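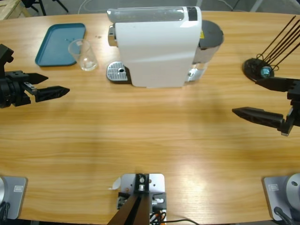 Bench at start of run, both grippers open. Coffee machine at the far edge, cup and tray to its left, rod holder top right.

2nd September
Stustenside student project, two-arm bench, coffee task

Goal for the session: get the cup stage to run from the script with no hand on the teleop, then look at the approach to the rod holder with the wrist camera. The coffee itself is out of scope until the cup stage is signed off. Machine stays unplugged.

Layout is the one we fixed in August and should not be changed without a note in this book. Machine side-on to the arms, spout end to the left. Tray in the far left corner. The holder goes where the right arm can reach it without crossing the center mount. If you move the center mount, redo the calibration for both arms, including the one you think you didn't touch.

Calibration file from Friday loaded without errors. Checked the tool point on both arms against the corner of the tray. Left was fine. Right was 9 mm long in the reach direction, same error as last week, so the finger length in the Bergeron config is still the old one. Corrected it locally and saved under a new name. The shared copy has not been changed – whoever owns it should merge.

Cup stage

Left arm takes the cup from the side, low approach, fingers horizontal. Right arm parks open over the right half of the table and holds there. Speed limited to 12 percent for all of the first runs.

First attempt stopped on the force threshold before the fingers had closed. Threshold was set at 200 in the Donska driver, which counts raw motor units and not newtons, and the sheet taped inside the cabinet has the wrong unit next to it. Sheet corrected in pen. With the threshold raised the grasp completed and the cup stayed upright. Repeated with the cup turned, same result.

A clear cup is hard on the overhead camera. The detector loses the rim where the glare falls on the wood and picks it up again when the gripper comes close and gives it a dark edge to work with. For now the cup position is hard-coded. That is fine for the demo and useless for the competition, where they place the cup for us.

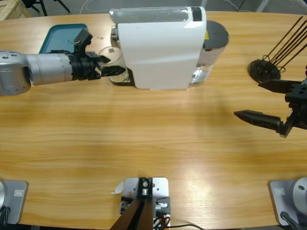 Ermelinda Rocha read the above over my shoulder and disagrees with the hard-coding. Her view is that the rules let us put one marker on the table, so we should find the table from the marker and search for the cup in a small window, and that a fixed position will end up in the competition branch by accident if we let it into the demo branch. She also wants the right arm parked further back during the cup stage, as a bad left plan has less to hit. Both points accepted. Parking pose to be changed first, window search after that.

Logging

The Pumar logger dropped frames again during the second run. Frame counter ended at 1,836 on the overhead camera, and the wrist camera file was shorter. Timestamps line up at the start and drift toward the end, so the two streams can't be paired by index. Pair by time until this is fixed. Suspect the USB hub. Swap it before changing any code.

Holder approach, wrist camera

Moved on to the holder with the cup stage left as is. Approach only, no grasp planned. The question was whether the wrist view gives enough to choose one rod when they all meet at the base. Depth is poor on thin black parts, as expected. The color image is better, and the silver ring at the center of the base is a usable landmark. Fitting an ellipse to it should give base position and tilt in one step.

The rods nearest the camera come out soft. Either stand off further and crop, or pick by the lower ends where focus is better. I would try the second.

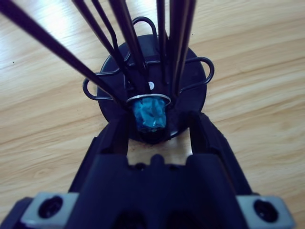 Wrist view on approach to the holder. Ring and blue wrapped object at center, above the gap between the fingers.

Open items
Merge the finger length into the shared Bergeron config.
New parking pose, right arm.
Marker and window search for the cup.
Replace USB hub, rerun the logger with both cameras.
Ellipse fit on the ring, offline, from the saved wrist frames.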